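Notebook, extracts bench, Brurnwood
June, guava leaf and neem bark

Picking up from Mieke's page, her handwriting got worse after lunch so some of this is guesswork. Aim is the same as before: which of the dried leaf lots from the Wedumwood growers is worth a full extraction, and does the neem bark still have any punch after a winter in the back store.

Lots on hand
Guava leaf, Wedumwood, shade dried. Smells right, tea and hay.
Guava leaf, Buronham, oven dried. Browner. Crumbles in the fingers, lots of dust in the bottom of the sack.
Neem bark, Buronham, old stock. Label half off, I rewrote it.
Soursop leaf, small bag, not in the plan but it was sent so may as well.

Grinding
Blade mill, short bursts. Let it rest between bursts, casing got warm last time and the Wedumwood lot came out smelling cooked. Bark is a pain. Broke it up with the mallet inside a double bag first, then milled, then sieved, then milled what stayed on the sieve. Still fibers. Fibers went back in the jar marked coarse, do NOT use these for the weighed samples.

30 g of each powder into a flask, except soursop, not enough for that. Soursop gets a plain water steep and nothing else.

Solvent
Ethanol and water, same mix as May. Checked the bottle, Gilbert had topped it up and initialed it. Good. Poured, swirled, stoppered, foil round the flasks. Guava goes dark green almost right away, Buronham lot more of a muddy brown. Bark hardly colors at all at first, then rusty.

Left on the shaker. Shaker clamp 2 is loose again, wedged it with folded paper. Somebody order a clamp please.

Filtering
Slow. Guava waxes clog the paper, had to change it twice for Wedumwood, once for Buronham. Idea for next round: coarse cloth first, then paper. Mieke wants to try chilling the flasks so the waxes drop out before we pour. Worth a go, the fridge has room on the bottom shelf if the yogurt moves.

Bark filtered clean, no trouble.

Drying down
Weights of dry residue to go in the big table, not here, I keep copying them wrong. Only note that the Wedumwood guava left a sticky film that would not scrape, rinsed it off with a little ethanol and dried again in a smaller dish. Weigh the dish BEFORE next time. I know.

Plates
Paper disks, soaked, dried, set on the agar. Water-only disk and solvent-only disk on every plate. One plate had a bubble under a disk, discarded and redid it.

Read in the morning, first thing, 8:15.
Solvent-only: no ring. Good.
Wedumwood guava: clear ring, decent width, even all round.
Buronham guava: ring there but thin, and fuzzy at the edge on both plates.
Neem bark: faint. Might be nothing. Would not put money on it.
Soursop water steep: nothing I can see.

So oven drying probably hurts the guava, or the Buronham leaf was older when picked, can't tell from this. Need leaf from one grower split and dried both ways. Asked Mieke to write to Wedumwood and see if they'll do us a split lot.

Note to self, a ring on a plate is only a ring on a plate. The grower's flyer says the leaf tea "cures stomach infections" and they want to put our name under it. No. Happy to say the extract slowed growth on agar. Nothing about people drinking it, nothing about dose, we haven't tested any of that. Gilbert will phone them.

Traditional use, for the background section
Mieke found three accounts of guava leaf boiled for loose bowels, and two where the leaf is chewed for sore gums. Neem twigs for teeth, everyone knows that one. Bark for fever comes up but the accounts disagree on how it's made, one boils it half the day, one just soaks overnight. Write down which is which before we lose the photocopys.

Insect side
Larvae test put off. The culture trays are thin, not enough larvae at the right stage. Gilbert says wait. When we do run it: same extracts, water control, solvent control, and for once label the cups on the side and not on the lid. Lids got swapped in May and we had to bin the set.

Skin cream people
They wrote again, wanting to know if the guava extract lightens dark spots. Reply drafted: not tested here, no plans to, try somebody with a skin lab. They also asked for the color of the extract in cream. It's green. It will make green cream.

Records
Scans run up to sheet 137. The old notebook is done, spine's gone, tape on it. Catalog of dried samples now stands at 1,242 entries counting the soursop, and a fair few of those are jars with a teaspoon left in them. Proposal to clear out anything under a teaspoon with no grower name. Mieke against. Leave it till she's in a better mood.
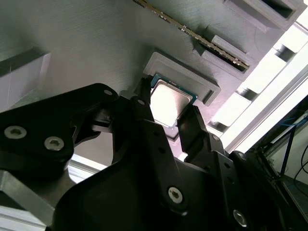 To do
Split lot from Wedumwood, Mieke writing.
Cloth then paper for the waxy ones.
Repeat the Buronham plates, fresh disks, same soak time.
Bark: one more try with hot water, since thats how half the old accounts do it. If still faint, drop it.
Weigh dishes first.
Shaker clamp.
Move yogurt.

Added later, M. Geerts
Wedumwood say yes to the split lot but only after the next picking. They'll dry half in the shed and half in the oven and tag the sacks with colored string, red for oven. Also I am not in a bad mood, the small jars stay.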